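How to Descale a Capsule Coffee Machine (and Get Your Good Coffee Back!)

If your morning cup has been getting smaller, slower or a little sour, scale is the first thing I'd look at. It's the chalky stuff that hard water leaves behind, and the tap water here in Daltthorpe is full of it. I put off my first descale for ages and I still can't believe how easy it was.

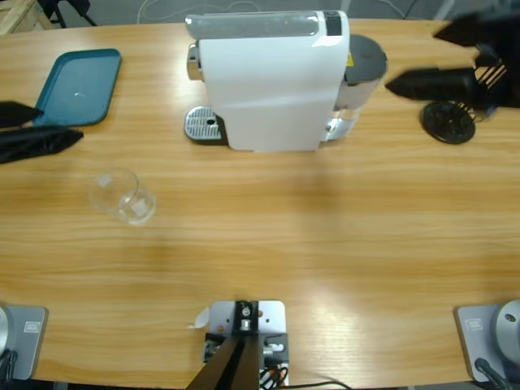 Set aside half an hour. You need descaler (liquid or powder, both work fine), fresh water, and a bowl that holds at least a quart and still fits under the spout. Skip the vinegar. It's hard on rubber seals and the smell hangs around for days — ask me how I know!

Before you start

Look up your model's descaling mode in the manual. Every brand has its own button combination, usually two buttons held down together until the lights blink. Take out any capsule and empty the used capsule bin. Rinse the drip tray while you're at it, including the underside, where old coffee loves to collect.

Step 1. Mix the descaler with water in the tank, using the amounts on the package. Stronger is not better with this stuff.

Step 2. Put the bowl under the spout, switch on and enter descaling mode.

Step 3. Let the whole tank run through. Some machines pause partway and start again by themselves, so give it a minute before you press anything.

Step 4. If your manual says to, pour the liquid back into the tank and run it a second time. Mine does, and the second pass comes out noticeably cloudier (gross, but so satisfying).

Step 5. Wash the tank well, fill it with fresh water and run all of it through. Then do that again. I always do 2 full rinses, even when the manual only asks for one.

Step 6. Leave descaling mode, wipe down the outside and make yourself a coffee!

How often?

With hard water, every three months. With soft water, twice a year is plenty. I do mine in August and then count forward from there on the kitchen calendar.

Updated Thursday, July 22, 2021. Thanks to Ekow Tsikata for reminding me about the capsule bin.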